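Häufige Fragen rund um unsere Poloshirts: Waschen, Falten, Zurückschicken

Liebe Kundinnen und Kunden, seit wir im Mai unseren kleinen Laden Astari auch im Internet geöffnet haben, bekommen wir viele nette Zuschriften, und manche Fragen kommen immer wieder. Lurdes Azevedo und Sérgio Carvalho haben sich deshalb an einem ruhigen Nachmittag hingesetzt und die Antworten aufgeschrieben. Stand: 09.06.2020

Wie wasche ich mein Polo, damit die Farbe schön bleibt?
Auf links gedreht, bei 30 Grad und mit einem Waschmittel für Buntes. Kräftige Töne wie Orange oder Rot waschen Sie die ersten Male bitte nur mit ähnlichen Farben zusammen (Sérgio hat zu Hause einmal eine ganze Ladung Geschirrtücher lachsrosa bekommen und erzählt bis heute davon!). Weichspüler können Sie weglassen.

Darf das Polo in den Trockner?
Lieber nicht. Hängen Sie es an den Seitennähten auf, den Kragen vorher mit der Hand glattstreichen, dann ist das Bügeln meistens schnell erledigt.

Wie falte ich ein Polo, ohne dass der Kragen knickt?
Unsere liebste Frage! Knöpfen Sie das Shirt zu und legen Sie es mit der Vorderseite nach unten auf einen Tisch. Dann klappen Sie beide Seiten samt Ärmeln nach hinten, bis ein langer, schmaler Streifen entsteht. Umdrehen, Kragen flach hinlegen, einmal mit der Hand darüber, fertig ist die lange Form.
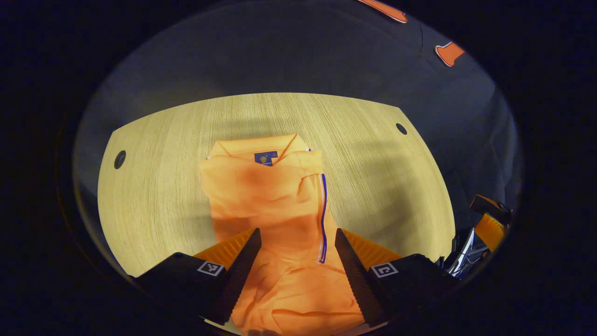
Orangefarbenes Polo in der langen Form, der Rippkragen liegt flach obenauf.

Für das Regal falten Sie den Streifen von unten her noch einmal zur Hälfte, für eine schmale Schublade lieber in Dritteln. Ein paar weiche Fältchen im Stoff machen gar nichts, die hängen sich beim Tragen wieder aus.

Kann ich Polos auch rollen?
Für den Koffer gern, das spart Platz. Zu Hause würden wir sie liegend aufbewahren, der Kragen dankt es Ihnen.

Wie muss eine Rücksendung gefaltet sein?
Da sind wir nicht streng. Einmal ordentlich zusammengelegt reicht völlig, und bitte lassen Sie die Etiketten dran. Im Mai haben wir 283 Päckchen zurückbekommen, und Lurdes hat jedes Shirt von Hand neu gefaltet, sie freut sich also über jede Vorarbeit.

Meine Frage ist nicht dabei. Was nun?
Schreiben Sie uns einfach über das Kontaktformular oder legen Sie Ihrer Bestellung einen Zettel bei. Wir antworten in der Regel innerhalb von zwei Werktagen.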